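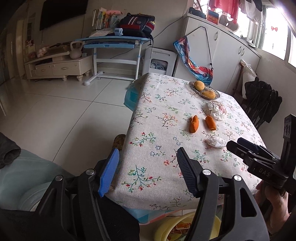
キュリナン住宅管理組合の共用食堂では、11月より、食卓の後片付けとテーブルクロスの取り扱いに関する手順を一部改めることといたしました。共用食堂の利用は年間を通じて増えており、昨年度の延べ利用者数は1,823名となっております。これに伴い、食後の卓上に果物の皮や紙類が残されたまま次の利用時間を迎える例が、生活環境係に寄せられるようになりました。枝葉と花の模様が入った生成り色のクロスの上に、橙色の皮のようなものが二切れ、その奥と手前にくしゃくしゃになった白い包みやティッシュの類が残り、奥のガラス皿には黄みがかった橙色の果物が二つ置かれているという卓上の様子は、果物の出回る時季の食堂においてはごく日常的なものと存じます。本稿では、こうした卓上をどのような順序で片付けていただくか、またクロスの洗濯と交換をどのように行うかについてご案内いたします。

卓上の片付けの順序について

食後の片付けは、食品に由来するもの、紙や包みの類、器、クロスの順にお願いいたします。従来の掲示では器を先に下げるよう記載しておりましたが、器を動かす際に皮や食べ残しがクロスの上を転がり、染みが広がる事例が続いたため、順序を入れ替えました。旧掲示は各階の掲示板から順次撤去いたします。お手元に旧掲示の写しをお持ちの方は、恐れ入りますが破棄くださいますようお願い申し上げます。

柑橘類の皮、にんじんの切れ端その他の食品くずは、配膳口脇の生ごみ容器に入れてください。指先でつまみ上げ、クロスの上を滑らせないようにお願いいたします。特に柑橘の皮は、表面を下にして押さえますと油分がクロスに移り、時間の経過とともに黄色く残ることがあります。皮がまとまった量になる場合には、あらかじめ小皿をお使いください。小皿は食器棚の最下段に用意しております。

ティッシュ、紙ナプキン及び菓子等の包みは、生ごみとは分けて処理いたします。使用済みのティッシュと紙ナプキンは可燃ごみに、包みは材質の表示をご確認のうえ、該当する容器に入れてください。紙に果物の汁が付いている場合も、可燃ごみの扱いで差し支えありません。丸めた紙の中に皮や種を包み込んだまま生ごみ容器に投じられる例が見受けられますが、収集時の選別に支障が出ておりますので、お控えください。

果物皿の取り扱いについて

共用食堂の果物皿に盛られた果物は、居住者の皆様に自由に召し上がっていただくためのものです。片付けの際に皿ごと冷蔵庫へ移していただく必要はありません。果物は係が毎朝確認し、傷みのあるものを取り除いております。表皮に小さな斑点があるだけのものは、そのまま皿に残します。斑点の周囲が軟らかくなっている、あるいは汁が出ているものにお気付きの場合は、配膳口の連絡票にご記入ください。

溝の入ったガラス皿につきましては、溝の間に汁や細かな皮が残りやすいことから、食器洗浄機に入れる前に流水と柔らかいブラシで下洗いを行うこととしております。研磨剤入りのスポンジは使用しないでください。また、皿を移動するときは両手で縁の下を支え、果物を載せたまま片手で引き寄せることのないようご注意願います。皿の底でクロスの生地が引かれ、畝の部分に毛羽が立つ原因となります。

テーブルクロスの交換及び洗濯について

共用食堂では現在、80枚のクロスを順に使用しております。このうち畝織り風の生地のものは、平らな生地のものに比べて汚れが凹部に入りやすく、台布巾で拭いただけでは取り切れないことがあります。拭き取りは、畝に沿った一方向で行ってください。円を描くように拭きますと、汚れが隣の畝に移ります。

交換の時期は次のとおり定めます。

通常の使用における交換は、毎週日曜日の昼食後に行います。
果汁、油、茶その他の染みが付いたときは、曜日にかかわらず、その都度交換いたします。
夕食後の交換は、午後8時までに配膳口にお申し出いただいたものを当日分とします。

染みが付いた場合は、乾いた紙ナプキンで上から軽く押さえて水分を吸わせ、こすらずにそのままお知らせください。湯や漂白剤による応急の処置は、ご遠慮ください。枝や葉、赤いつぼみ、橙色の花などの色柄のあるクロスでは、漂白により模様の一部だけが薄くなるおそれがあります。昨年度に廃棄したクロスの中には、染みそのものより、居住者による応急処置の跡が目立つために使用を取りやめたものが含まれておりました。

洗濯は、ジャークネス棟地下の洗濯室で行います。洗剤は色柄物用のグレヴォティスに統一し、柔軟剤は使用いたしません。脱水は短時間とし、四隅を引いて形を整えたうえで陰干しとします。乾燥機の使用は、雨天が続き在庫が不足した場合に限り、係の判断で認めるものとします。アイロンは裏面から中温で当て、畝がつぶれないよう当て布を用います。

なお、個人の集まりで共用クロスを借り出される場合の洗濯実費は、従来と同じく1枚につき380円です。借り出しは受付備え付けの用紙でお申し込みください。返却時に洗濯を済ませていただいた場合であっても、衛生管理上、係で再度洗濯を行いますので、実費のお支払いは必要となります。この点は例年お問い合わせの多いところですので、あらかじめご承知おきください。

クロスを外した後の食卓及び床について

クロスを外す際は、四辺を中央に向かって折り込み、細かなくずを内側に包むようにして持ち上げてください。卓上で振り払いますと、くずがタイルの目地に入り、掃除機では吸い取りにくくなります。外したクロスは配膳口横の回収かごに入れ、椅子の背に掛けたままにしないようお願いいたします。

床のタイルは、毎夕、係が掃き掃除と水拭きを行っております。果物の汁が落ちた箇所は踏まれると粘り、他の箇所にも広がりますので、お気付きの方は備え付けの雑巾で一度お拭き取りください。雑巾は卓上用が白、床用が灰色です。両者を取り違えた場合は、洗わずに灰色のかごへお戻しください。

ポルクルベルグ棟の取り扱い

ポルクルベルグ棟の談話室につきましては、食卓が小型でありクロスの寸法も異なることから、今回の改定の対象には含めておりません。同棟では引き続き、利用者が各自で敷物を用意する方式といたします。ただし、ごみの分別に関する部分は共用食堂と同じ扱いとなりますので、皮や食品くずと紙類とを分けてお出しください。同棟の容器には、今月中に新しい表示を貼付いたします。

改定後の手順をまとめた掲示は、共用食堂の入口と配膳口の二か所に設けます。また、全1,147戸に対し、本紙とあわせて分別の早見表を配布いたします。早見表が封入されていなかった場合は、受付までお申し出ください。手順についてのご意見は、配膳口の連絡票又は受付の意見箱にて承ります。いただいたご意見への回答は、個別の返信に代えて次号の本欄に掲載いたします。

キュリナン住宅管理組合 生活環境係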